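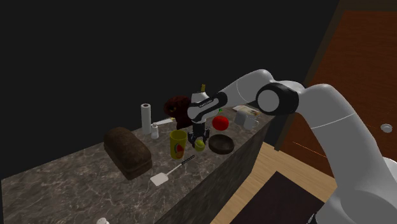

*4 min read*

**Shop notebook, May – filler color on dark stone**

Carried on with the seam filler trials for the Danko kitchen. The slab is the dark gray-brown one with the pale veins, and the trouble is the same as last time: a filler that matches the ground color shows up as a dark thread wherever the seam crosses a vein, and a filler mixed for the veins looks like chalk everywhere else. Silvia wants one color for the whole seam so the installers don't have to think about it on site. I don't believe one color will do it, but I said I would try properly before saying no.

Numbering picks up from the old book. Sample 205 is the last one Libor made before he went out to Dernstead, and it's the one we have been using as the reference. It's still the best plain ground match we have. I cut it in half and put one half under the window and the other in the drawer, so we can see if it shifts.

**Mixing**

All samples are the knife-grade Zornix in the clear base. I started with the black paste and gave up on it fast. It goes blue as it thins out, and against brown stone the blue is the first thing you notice. Burnt umber with a very small amount of white and a touch of yellow ocher is much closer. Add the white last. If it goes in early you end up chasing it with umber and have twice the filler you wanted.

Kumiko's trick of mixing on a scrap of the same stone works better than mixing on the white tile. On the tile everything looks too dark and I correct it the wrong way. I've put a stack of Wodeck offcuts by the mixing bench, polished side up. Please leave them there.

Hardener by weight from now on, on the small scale. The bead-along-the-ruler method is fine for a bucket job, but on a batch this size the error is too big. Sample 206 stayed tacky at the edges overnight and I am fairly sure that was me being short on hardener and not the cold. 207 was the same color mixed again by weight and it cured hard.

**Results**

206 – umber and white only. Slightly pink once polished. Tacky, see above. Thrown out.

207 – same again, weighed. Hard, still pink.

208 – ocher added. Pink gone. Good on the ground color, too strong on the veins, about what I expected.

209 – 208 with less pigment overall, so it stays partly translucent. This is the interesting one. In a tight seam the filler picks up color from the stone on both sides and mostly disappears. Over a vein it reads as a soft gray line, which you can find if you are looking for it. In a wide seam it looks like glue.

So 209 depends completely on the joint. I ran it in a seam clamped up tight and in one I had opened with a card, and I would not have guessed it was the same batch. Buppha looked at both without being told and liked the tight one better than 205. She didn't like the open one at all and said she would send it back.

**Polishing**

Lost a good part of the afternoon here. The filler is softer than the stone, so if you stay on one grit too long it dishes, and then the seam catches the light as a groove no matter what color it is. Short passes, across the seam and not along it. Keep the pad flat. I scraped with a fresh razor blade before any grit at all and that saved the most time. The blade has to be fresh: an old one drags and pulls little crumbs out of the top of the joint.

Checked with a fingernail, then with the straightedge and the flashlight laid down low. The fingernail misses things. Two of the joints that felt flat had a visible dip under the flashlight. Refilled both.

Don't judge color until the dust is wiped off and the surface has dried. Water makes every sample look right.

**Chips on the front edge**

Zuzana asked if the same mix would do for edge chips. Tried it on an offcut I knocked with the corner of a clamp. Translucent filler is poor for this because the chip is deep in the middle and thin at the sides, so you get a dark spot with a pale ring. For chips go back to 205, fill a little proud, and draw the vein in afterwards with the pale mix on a toothpick if the chip crosses one. It took me three goes to get a vein that looked like a vein. The first was much too straight.

**Two-color seam**

Also tried what I wanted to do in the first place: ground mix along the whole joint, then scrape it back at each vein while it's still rubbery and drop in a pale mix. Looks very good. Slow, though, and the window for scraping is short. Miss it and you are chiseling. I wouldn't ask anyone to do it lying under a wall cabinet.

**Where this leaves the Danko job**

209 if the seam pulls up tight, 205 if it doesn't. Silvia is fine with sending both tins and letting the installers decide once the clamps are on. I'll write the weights on the lids in marker, and on the side of the tins as well, because the lids get swapped.

**Still to do**

- Remake 209 from the written weights only, to check that the recipe holds.
- Order burnt umber. The tube is nearly flat.
- Ask Libor what he used for the honed slab in Dernstead. There is nothing in the book for it.
- Look at the window half of 205 against the drawer half at the end of the month.
- New razor blades.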